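# Burger bench, Fatbridge kitchen

Pictures from the burger bench at Fatbridge, set up in September along the white cupboards. Everything is laid out in clear tubs before the first bun goes down. Lettuce and cheese share a tub at the back, and the lined tray sits in the middle of the table. 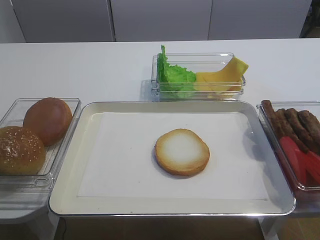 Bottom bun on the paper, cut side up. Buns in the tub at left — one sesame, one plain.
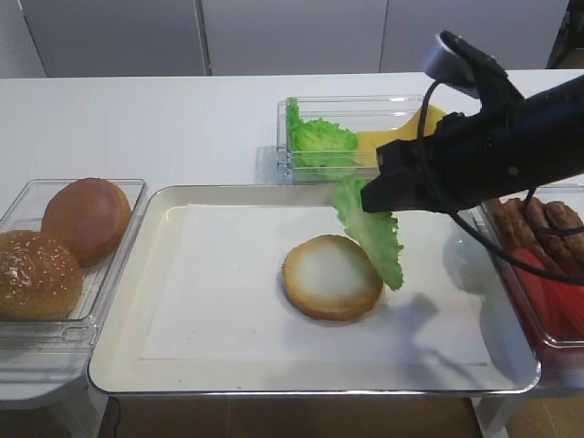 A ruffled lettuce leaf held over the tray, beside the bottom bun.

The order of filling is up to whoever is building. At Fatbridge we put lettuce under the cheese, while the Grasotgate kitchen does it the other way and says the bun stays firmer. Both versions are on the Rodance menu card, which now lists five burgers.

Buns come from Hoani, delivered before 7 in the morning. We went through 259 of them over the month, almost all seeded. The plain ones keep better, so any left over are sliced, toasted and used for the next day's soup.

Tray paper is changed after every two burgers. Spare rolls are kept on the shelf beside the sink.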